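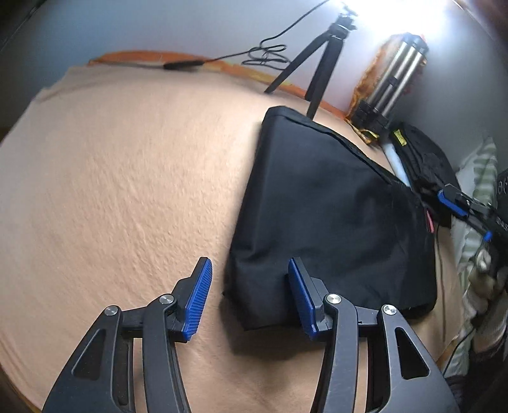
Section 3: Working out what to buy before you buy it

I've now put together two shopping lists for handheld gripper kits, one for our own room at Mukurholm and one for Marlies Koller's group, and the first list was bad. It had the grippers on it and not much else. So this section comes before the unboxing section on purpose. Please do it with a pencil and do it before you send anything to purchasing!

You'll need the blank planning sheet from the back of this guide, a tape measure, and whoever signs for your spending (for us that's Gerrit Nel, and he likes to be asked early).

3.1 Decide how many grippers

1. Write down the jobs you want recorded. Plain words are fine: folding, packing a bag, sorting cables, putting pouches away.

2. Mark each one as one-handed or two-handed. Be generous with the two-handed ones. Anything soft, like a bag or a piece of striped cloth, tends to want a second gripper holding it still.

3. If even one job is two-handed, plan for a pair per station. I tried to save money by sharing a third gripper between two stations and it spent its whole life in the wrong room.

4. Add one spare gripper for every 6 in use. If you have fewer than that, still add one.

Note: The Gratadar order form lists left and right units on the same line. They're the same part, so don't go hunting for a left-handed code like I did. Just put the total.

3.2 Pads and small parts

5. Look at the pads as a supply item, the same way you'd look at printer ink. The blue ribbed ones are what we use on everything. The ridges are lovely on slick bag fabric and they do wear down.

6. Budget one set of pads per gripper for every 100 hours of recording. Imre Gál thinks that's too many. He handles mostly cloth, so he may be right for his room, but I'd start with my number and cut it later.

7. Put spare pivot pins on the same order. They're cheap, and the shipping on a separate little bag of pins isn't.

Caution: Don't buy look-alike pads to save a few dollars. If the pad sits even slightly proud of the jaw, the two sides won't meet evenly, and you'll only notice after you've recorded a whole batch.

3.3 Light and work surface

8. Measure the surface you'll work on. Ours is covered with a plain beige cloth, and I'd do that again in a heartbeat – dark objects show up on it and it goes in the wash. Buy two so one can always be in the laundry.

9. Plan the lighting before you pick the table position. One strong light on a small tripod at the far side will get you going, but expect glare on the wall behind it and a dimmer near side. Put a second light on the sheet even if you don't order it yet.

10. Choose lights with an inline controller on the cable if you can get them. Reaching over a pile of objects to find a switch gets old fast.

11. Measure the cable run from the outlet to the light, then add slack for going along the wall. Ours needed 60 inches more than I'd guessed. Riletico sells extensions in the same catalog, so put them on the same order.

3.4 Things to pick up

12. Set aside a line for objects. People forget this one every single time. You want a mix of stiff and floppy: a large flat bag, a padded pouch, folding stands, a few fabric pieces, something with a cord on it.

13. Raid your own closets first. Ebise Tesfamariam filled most of our object bin from home and I only had to buy what was missing.

Note: Keep the objects line separate from the equipment line. Gerrit's system treats them differently, and moving money across later took us until February.

3.5 Adding it up

14. Total the four parts of the sheet. Then add a setup allowance: we use 42 hours of staff time per station, which covers assembly, calibration and one person grumbling at a cable.

15. Ask for written quotes with lead times. Hämmerli quoted us a good price on tripods, but delivery came weeks after the grippers, and there wasn't a lot we could do without light.

16. Hand a copy of the sheet to someone who'll use the station. Gion Steiner read mine and found I had left out chargers completely.

When the sheet has been signed, keep the original with your station log and go on to Section 4, Receiving and unboxing.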